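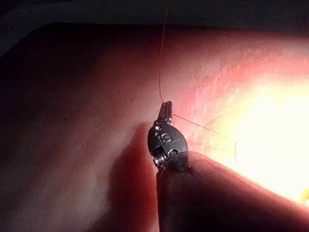 Minutes of the working group on good practice for suturing with robotic instruments

Date: March 3, 2022
Place: Brurkbridge, training building, room 2, and by video link
Present: the group members from Brurkbridge and from the Stutier site, the instrument store, the nursing side. The Mahama site joined after item 2 because of a problem with the link.
Minutes written by: the secretary of the group

1. Minutes of the February meeting

The minutes were accepted with one correction. In the section about storage, the word "shelf" must be "tray". The secretary will change it in the shared folder.

2. Draft rule 4, holding the suture with the instrument

This item took the most time of the meeting. The text of the draft was read aloud:

"The suture thread is held with the tip of the jaws. A part of the thread which stays in the patient is not held with the jaws if another part can be used. The jaws close only as much as is needed."

The Stutier members said the last sentence is correct but difficult to teach. On their console the surgeon does not feel the thread in the hand, so "as much as is needed" must be learned with the eyes. They asked for a sentence about what to look for. After discussion the group agreed to add: "The operator looks at the thread on both sides of the jaws before pulling. If one side is not in view, the camera is moved first."

The nursing side asked if this rule is for fine thread only, or for all thread. The group decided that it is for all thread, and that fine thread gets an extra note. The note will say that a thread which was held hard by the jaws should be looked at closely before it is used for a knot, and if there is doubt it should be changed.

There was also a question about which type of instrument is meant. Some members use a needle driver for everything, other members change to a softer grasper when they handle only the thread. No agreement was found. The draft will say "the instrument chosen for the step", and the question goes on the list for the next meeting.

3. Draft rule 5, view and light

The present draft says that the tip of the instrument must be "in view at all times". Everybody supports this. The discussion was about bright glare on moist tissue. When the light comes from near, one side of the view can become almost white, and a thin thread is hard to follow there. On the dark side the same thread is also hard to follow, but for the opposite reason.

Three proposals were made:

- Lower the light before the suturing step starts.
- Move the camera back a little, and accept a smaller picture.
- Keep the setting, but bring the thread to the middle part of the view before the knot.

The group prefers the first and the third together. The second was not refused, but Mahama said that their trainees lose the detail of the jaws when the camera is far. The rule will give the first and third as normal practice and the second as possible.

One more sentence was accepted without discussion: "The shaft of the instrument should not hide the place where the thread is held."

4. Counting of instrument uses

The instrument store showed the list from the last period. It has 241 entries. In 38 of them the number of uses was written by hand and not taken from the system. The store does not say that the numbers are wrong, only that they can not be checked later.

The group reminded that an instrument which reached its permitted number of uses must leave the room on the same day, also when it looks good. The limit from the manufacturer is always followed, and our document will not write its own number.

Decision: handwritten numbers are allowed only when the system is down, and a second person must sign.

5. Check of the wrist and cables before use

The Stutier checklist was compared with the Brurkbridge checklist. They are almost the same, but the order is different. Stutier looks at the jaws first and then goes down to the wrist and the shaft. Brurkbridge begins at the shaft. The group took the Stutier order, as the jaws are the part where most remarks are written in the log.

The common checklist will be:

Jaws close straight and open fully.
No thread or dried material between the blades.
Wrist moves freely to all sides.
Cables at the wrist sit in their place, no broken strand.
Shaft has no scratch that can be felt with the glove.
Marking on the instrument agrees with the record.

It was asked if a magnifying glass is necessary for the cable check. Brurkbridge has one at the table, Mahama has none. It will be written as "recommended" until Mahama has ordered one.

6. Training hours

The Fastesari practice module is now installed at the three sites. The draft asks for 30 minutes of thread handling on the module before each first session with a new type of instrument. One member found this too long for experienced surgeons. The group kept the time, but it can be divided in 2 parts on different days.

The result of the module is not used to judge a person. This was important for several members and will be written in the first paragraph of the rule, not in the annex.

7. Other points

The word "operator" and the word "surgeon" are both used in the draft. From now on we write "operator" for the person at the console and "bedside assistant" for the person at the table.

The translation of the draft for Mahama is late. It will be sent after the corrections of today are inside, so that it is not done twice.

8. Actions

Secretary: new text of rules 4 and 5 to all members.
Instrument store: form for the second signature.
Stutier: clean copy of the common checklist.
Mahama: order of magnifying glass, and answer about the type of grasper they have in stock.
All: written comments on the extra note for fine thread.

The next meeting will be at Stutier. The date is sent by e-mail when the room is confirmed.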